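CHAPTER 7
The Squad Between Matches

When people talk about how a football team is selected, they usually mean the eleven who start. This chapter deals with everyone else. A club with a full squad leaves more than half its players out of the first eleven every week, and what happens to those players affects results later in the season. We look at how playing time is shared out, how it is recorded, and what coaches do about players who fall behind in match fitness.

Chapter 6 treated the team sheet as a single decision taken on the day. From now on it is treated as one of a series. A manager who picks the strongest side available on each occasion, taking every match alone, will often finish with tired defenders in spring and a bench full of players who have not completed a match since September. Some managers accept this. Others plan selection in blocks of four or five fixtures and change the side within the block.

The terms used in the chapter are as follows. A start means being on the pitch at kick-off. An appearance means a start or coming on as a substitute. Match minutes are the minutes a player spends on the pitch, with added time left out unless stated. Cover means a player who can fill a position without a change to the shape of the side. A player may be cover for more than one position, and most squads depend on two or three such players more heavily than their coaches would like.

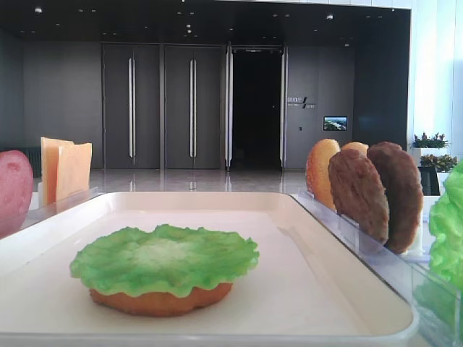 Fig. 7.1 Toy burger on a tray, bottom bun and lettuce, with cheese slices in a holder.

7.1 Sharing out the minutes

The simplest measure of squad use is the total of match minutes for each player. It is easy to collect and easy to misread. Take two midfielders at Wallwood who each finish a season on 463 minutes. Guangming Dong played almost all of his in one run of six matches, when the regular player was injured. Shiyu Jia came on as a substitute throughout the year, seldom for longer than a quarter of an hour. The totals match and the seasons were nothing alike. Dong had a short spell of full matches with long gaps either side. Jia never went long without playing but was never asked to last a whole game.

For this reason minutes should be set out by date before they are added up. A plain table will do, with a row for each player and a column for each fixture. Gaps show up quickly in such a table, and so do runs of heavy use. Centre-backs and goalkeepers tend to have unbroken rows. Wide players have broken ones.

In a club with a large fixture list, a player may pass 4000 minutes in all competitions. There is no fixed point at which this becomes too much. Age, position, travel and injury history all matter, and a goalkeeper's 4000 minutes cannot be compared with a full-back's. The table will show who has played. It will not show how hard they ran, and that is taken up in Chapter 9.
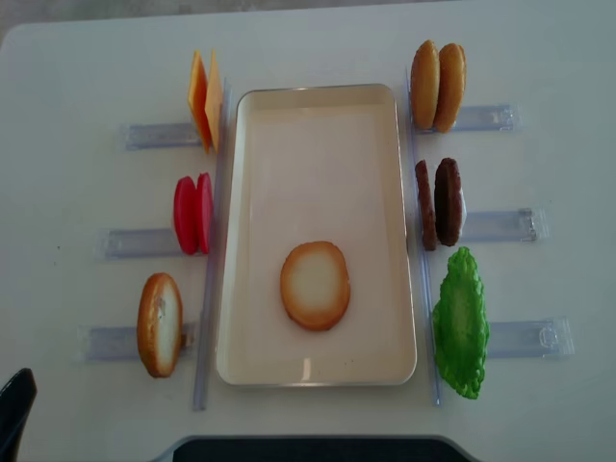
Fig. 7.2 Round toy bun in a shallow tray, clear plastic rails along both long sides.

7.2 Two approaches to rotation

Fixed rotation sets out changes in advance. At the start of a block the coach decides that, say, the two full-backs will each miss one match out of five, and names the matches. Players know where they stand and training can be arranged to suit. The weakness is that form and injury take no notice of the plan, and a coach who has promised a start may regret it by the third fixture.

Open rotation leaves each decision until the last training session. The coach is free to respond, but those on the edge of the side may not find out until the day before whether they are needed, and they cannot prepare in the same way as a regular starter. Over a long season, open rotation also tends to drift back towards a settled eleven. The change that was going to be made next week is put off again.

Most clubs do something in between. Danura used fixed rotation for cup ties and open rotation in the league, and the reserve goalkeeper was told before the season began that the cup matches were his. Lalent fixed the rest periods of its three oldest players and left every other place open.

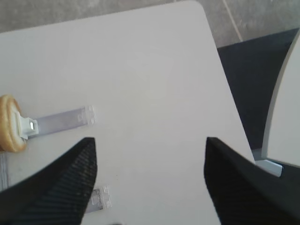

According to Halina Mazurek, the method matters less than the conversation that goes with it. She told a coaching course in December 2023 that she had used both kinds and had complaints about both, nearly all of them from players who had heard the team from somebody else first. She now speaks to anyone who is dropped before the side is announced, and keeps it short. Kaiwen Kong disagreed with her on one point. In his view a long explanation to a substitute on the eve of a match does harm, and the time for it is the following week.

7.3 Keeping the bench ready

A player who is fit to train is not always fit to play. Training matches are shorter, the spaces are smaller, and there is less running back over long distances. A player who has gone three weeks without a match will usually need extra work, and the common way of giving it is a session for unused players straight after the final whistle.

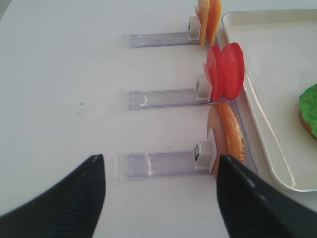 These sessions are often badly run. Staff are busy, the pitch may not be available, and the players themselves are cold and not in the best of moods. A short session with a clear shape is better than a long one. Kang's coaches used repeated runs of 100 metres with a walk back, followed by a small-sided game if there were enough players for one. Substitutes who had been on the pitch for less than half an hour joined the runs and left before the game.

Friendly matches behind closed doors are the other main tool. They give full minutes against opponents who are trying, and they allow a coach to look at cover players in the positions where they may be wanted. They are also where a returning player can be given a set number of minutes and taken off without fuss.

Before going on to section 7.4, draw up a minutes table for a squad you know, using the last ten fixtures. Mark any gap of three matches or more. You will need the table again in the exercises on page 202.

Related chapters
Chapter 6: Reading the Team Sheet
Chapter 8: Coming Back from Injury
Chapter 9: Measuring Work on the Pitch
Chapter 11: Youth Players and the First Team
Case study: Ximeng Liang on a short bench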